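The week the left hand went to the ceiling

I have been putting off writing this one up, mostly because the bug was mine and it sat in the code from January until last week.

Some background for anyone who wandered in from the sourdough posts. My job is the pose pipeline, the chunk of software that takes the hand-held grippers and works out where each of them was in the room, every tick, for as long as a take lasts. Downstream of me is Hema Thampi, who trains policies on the result and has a low tolerance for hands that teleport. Downstream of Hema is an arm that will cheerfully do whatever the numbers say.

What the numbers said, for a while, was that every so often the left gripper flipped over, shot up toward the ceiling, thought about it, and came home. The right one behaved. I had a theory about lighting. I had a theory about the lime-green tablecloth. Tanveer Gondal had a theory about me, which he was polite enough to put in a ticket.

The flips were short, 8 ticks at most, and the smoother was covering for them. That's the trouble with a good smoother. It took a wrist turning inside out and rendered it as a slightly odd swoop, and I'd been looking at slightly odd swoops for months and calling them "operator style." Sorry, operators.

Hema finally got fed up and sent me a list of 119 takes her loader had rejected, sorted by how angry they made her. I turned the smoother off and replayed the worst 25. Then I went and stood at the table myself, which I should have done first, and spent a while holding both grippers out over the wooden tray, tilting them a little at a time and watching the raw pose on the replay afterward. 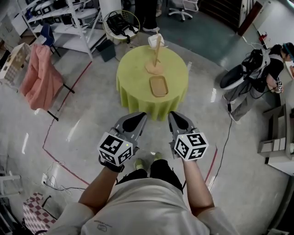
What was wrong

A flat square marker seen nearly head-on has two possible poses that fit the corners almost equally well. It's a known nuisance with a textbook fix: don't trust one face, solve for the whole cube at once. We do that. I wrote that part and I remember being pleased with it.

What I also wrote was a fallback. If only one face of a cube is readable, the solver takes the pose with the lower error and carries on. It never asked where the cube had been a moment earlier. With the gripper held low and close, one face does nearly all the talking, the two answers come out within a hair of each other, and my code was flipping a coin and filing the result as fact.

Why only the left? Because the per-hand config had a minimum face size, in pixels, and the left one had been copied from an older rig and never changed. It was throwing out the second face almost every time. The right hand had the current value. Babar Farooqui found this by running a diff on the two files, a thing I could have done at any point during the tablecloth period.

The fix

Three changes, none of them clever. Both hands now read the same config block, so they can at least be wrong together. The single-face fallback keeps both candidate poses and picks the one closer to the prediction from the last good tick. And if that prediction is more than 15 ticks old, the solver marks the pose as missing and lets the loader deal with it. Hema says she'd much rather have a hole than a lie.

I also moved the smoother to the very end and made it report how hard it had to work. Takes where it's sweating now get a red row in the replay tool. There were a lot of red rows the first morning. Saqib Sethi asked if it was a theme.

Of the 119, most came back fine after reprocessing. The leftovers are a mixed bag, and I suspect a clock problem in a few of them, where the gripper opening lags the pose by just enough to look like hesitation. Shoaib Bukhari has claimed that one. I've offered him my lighting theory, barely used.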